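Come sing with us this fall!

34 shares · 6 comments

The Amoah Community Choir is looking for new voices, and we would love one of them to be yours. We have 25 singers right now and room for 10 more before rehearsals start up again. All voice parts are welcome, but if you're a tenor or a bass, please know that Ekrem Tokgöz has been holding down the low end almost single-handedly and will probably hug you.

You don't need to read music. Plenty of us learned by ear (me included!) and Elfriede Kaufmann, our director, records every part so you can practice in the car or over the dishes. There's no audition either – just a short chat and a few scales at the piano so she can figure out where to put you.

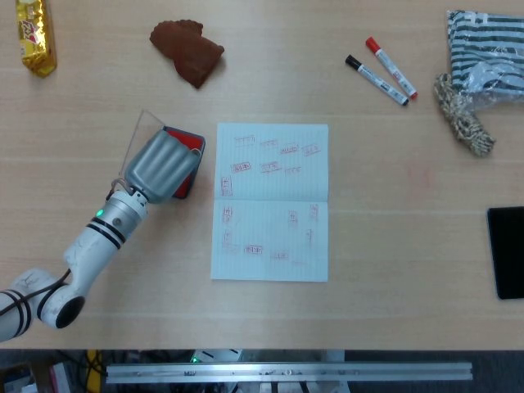 We rehearse Tuesday evenings from 7 to 8:45, with a tea break in the middle that tends to run long. The program this season is a real mix: two Icelandic folk songs arranged by Oddur Vídalín, a gospel set, some sea shanties, and a brand-new piece Lenni Turunen is writing for us. I've heard the first page of it and I can't wait to get started. We'll sing the whole lot at our winter concert, and then again in March at the Dralach song weekend, which is a wonderful excuse to spend two days singing with people from all over.

Dues are $103 for the season and cover your sheet music and the hall. If that's a stretch, tell us and we'll work something out quietly.

To join, send a note to Eyvindur Bergmann at the choir desk by 7/10/26 with your name, your voice part (a guess is fine) and a phone number. You're also welcome to sit in on a rehearsal first – bring a pencil and a water bottle, and come in by the side door.

6 comments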